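Lernt ein Zweiarmsystem besser, wenn der Schattenwurf in den Trainingsdaten variiert?

Zdeňka Vrabec
Hallo zusammen, ich lese hier schon eine ganze Weile still mit und traue mich jetzt doch einmal mit einer eigenen Frage heraus. Für meine Masterarbeit in Vodville trainiere ich eine Greifstrategie per Imitationslernen, also aus vorgemachten Bewegungen, mit zwei Armen und Fingerhänden. Die Aufgabe ist das gute alte Einschenken: Flasche greifen, zum Glas führen, kippen, wieder abstellen. Ich habe 1.725 Demonstrationen, fast alle bei gleichmäßigem Deckenlicht aufgenommen. Bei diesem Licht klappt es wirklich schön, aber sobald nachmittags die Sonne schräg ins Labor kommt, greift die rechte Hand neben die Flasche. Mein Betreuer meint, ich solle die Bilder einfach künstlich aufhellen und abdunkeln. Das habe ich im Juli ausprobiert, und es hat kaum etwas gebracht. Hat jemand Erfahrung damit, ob man echte Schatten aufnehmen muss, oder gibt es einen Trick, den ich übersehe? Ich freue mich über jeden Hinweis, auch über unfertige!

Jitaru
Vorhang zu. Mal im Ernst, bei uns steht die Lampe fest und gut ist.

Norbert Kratochvíl
Liebe Zdeňka, das Problem kenne ich gut, und ich kann dich trösten, du hast vermutlich gar nichts falsch gemacht. Helligkeit und Kontrast zu verändern hilft gegen eine schwächere Lampe, aber ein harter Schatten ist etwas anderes: Er hat eine Form, er wandert mit dem Arm mit, und auf einem weißen Tisch ist er oft das kräftigste Muster im ganzen Kamerabild. Eine durchsichtige Flasche und ein Glas haben dagegen kaum eigene Kanten.

Wir haben das in unserem Projekt Mastell einmal sauber verglichen. Ein Modell bekam nur Demonstrationen mit diffusem Licht, das zweite gleich viele, davon 31 Prozent mit seitlichem Licht aus wechselnden Richtungen. Im Test mit Seitenlicht kam das erste auf 63 Prozent erfolgreiche Griffe weniger als bei Deckenlicht, das zweite verlor nur 2 Prozent. Das war eine einzige Aufgabe auf einem einzigen Tisch, also bitte nicht als Naturgesetz lesen.

So ähnlich sieht das bei uns mit Licht von links aus:
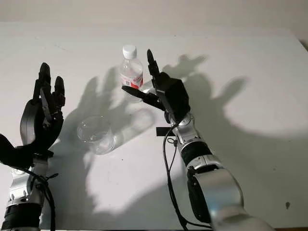

Zuletzt geändert am 2022-10-03

Achte einmal darauf, wie weit sich der Schatten der rechten Hand über den Tisch zieht, samt den Fingern. Der helle Fleck neben der Flasche ist auch so ein Kandidat, solche Lichtflecken hat unser erstes Modell gern mit dem Objekt verwechselt. Das Etikett ist rot-weiß und gibt der Kamera wenigstens etwas Farbe, aber ein Finger verdeckt schon einen Teil davon.

Mein Rat wäre also, keine komplett neue Sammlung anzufangen, das kostet dich ja den halben Winter. Nimm eine Stehlampe, stell sie nach jedem Block um und ergänze deine vorhandenen Daten. Trenne beim Auswerten unbedingt nach Lichtrichtung und halte eine Richtung ganz aus dem Training heraus, damit du siehst, ob das Modell verallgemeinert oder nur deine Lampenplätze auswendig kennt. Den Vorhang von Jitaru würde ich trotzdem für die Vergleichsmessung nehmen! Und falls du mit der Software von Bornska aufzeichnest: Schalte die automatische Belichtung ab, die hat uns anfangs die ganzen Vergleiche verdorben. Schreib gern, wie es bei dir weitergeht.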